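3.2 What people put in the unit, and what they forget about

I went into this part of the study thinking I knew what I'd find. I've rented a storage unit myself for years (same one, same dented door) and I figured most people were like me: they move a sofa in, they tell themselves it's only until February, and then the sofa just lives there. So when Duygu Çınar and I sat down to write the interview questions, we mostly asked about big things. Beds, bikes, boxes of books, the snow tires. That was a mistake, and I'd like to own up to it early, as it shapes how you should read the rest of this section.

What our renters wanted to talk about was the small stuff! Over and over, at both the Irkau site and the Tretden site, somebody would wave a hand at the furniture and then spend ages telling us about a coffee can of parts they couldn't find. One man in Irkau had a mixer in his unit that he said was perfectly good apart from one missing piece, and the piece was in the unit too, somewhere, he was sure of it. He'd been paying rent on the pair of them the whole time. A woman at Tretden kept a sewing machine from 1951 that had come down from her aunt, and she could tell us which drawer every one of its attachments used to live in back at the old house. In the unit? No idea. She laughed about it, but she'd also stopped sewing.

We ended up calling these "orphan parts" in our notes, and the name stuck. An orphan part is anything small that only matters because of something bigger, and that got separated from the bigger thing when it went into storage. Erdal Güneş, who had worked on the earlier Du Plessis survey, pointed out that their form had a box for "miscellaneous" and that was that. I went back and looked, and he's right. The inventory sheet they used lists furniture, appliances, clothing, papers and tools, and everything else gets lumped together. I don't blame them, it's a sensible sheet if you want to know how full a unit is. We wanted to know how people find things again, so it didn't get us very far.

So we changed the second round. We dropped the old checklist and asked each renter to name one small thing they knew was in there, and then to go get it while we waited. No clock, no pressure, and they could quit whenever they liked. Some walked right to it. Others pulled out half the unit and then sat down on a box and told us about their divorce, which I really did not have a code for.

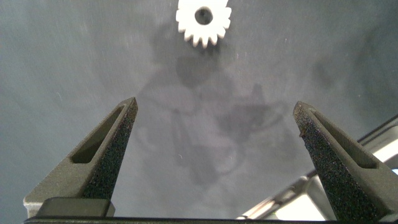 Figure 2. A small plastic gear.

The people who walked right to it had one habit in common, and it wasn't labeling. Plenty of the folks who gave up had labels all over the place, beautiful ones. The quick finders had taped or tied the small part onto the big one before it left the house. Screws in a bag on the bed rail, that kind of thing. It sounds almost too plain to write down, and Duygu wasn't sure it belonged in the paper at all, but I kept seeing it in the transcripts and she came around.

There's a wrinkle at the Reltier site, where the units are smaller and a lot of renters share with family. Sharing seemed to undo the habit pretty fast. One sister tapes the bag to the rail, the other one needs the rail out of the way, and off comes the bag. We only visited Reltier in the second round, so I can't say if that would hold up over a longer stretch, and I'd want to go back before leaning on it. I pick up the sharing question again in 3.3, along with the matter of who holds the key.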